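From: Krishnamoorthy Shetty
To: Lunard sidewalk robots list
Date: 20/04/2023
Subject: Re: [lunard] Draft 21, operating rules for footpaths

Melquiades Medrano wrote:
> Do we really need a separate rule for each surface? One
> speed cap and one stop distance would fit on a card.

I love the card idea, and I'd still keep the surface rules! Take a plain brick footpath beside a long wall. Section 2 would have the robot hold a steady line and leave room for a person to pass on one side. 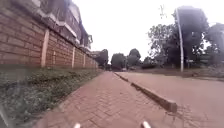
My other wish for that section is a fixed spot for the handover. If the robot has to go from footpath to road, the operator should say so out loud and wait for the spotter to repeat it. We did this all through the Clesovik trials in September and it felt natural after almost 34 runs.

Next, verges. The draft says "keep off soft edges" and stops there. I'd add litter to the list of things a robot must slow down for, even when it's only in the grass – scraps blow around. 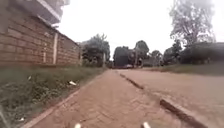 Wongsuwan would go further and ban any run with litter within reach of the path, though that might rule out most streets in town. I could live with "slow down and log it."

Cracked roads need their own line, and I'm so glad someone finally put it in the draft. My suggested wording: "Cross wide cracks at walking pace or slower. Do not turn on broken patches."

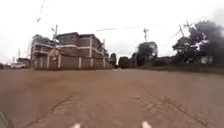

Road with cracks on both sides, boundary wall ahead.

Last one is bare earth. Jutus has a nice habit I'd like us to borrow (with thanks): walk the route first, then set the speed for the worst stretch and keep it there for the whole run.

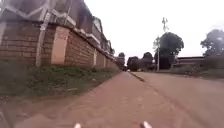 Who signs off if the surface changes halfway?
The spotter does, and the robot stays stopped until the operator has it in writing.

I'll put the new wording into section 4 tonight. Please send edits as plain text, my mail program eats attachments over 400 KB.

Krishnamoorthy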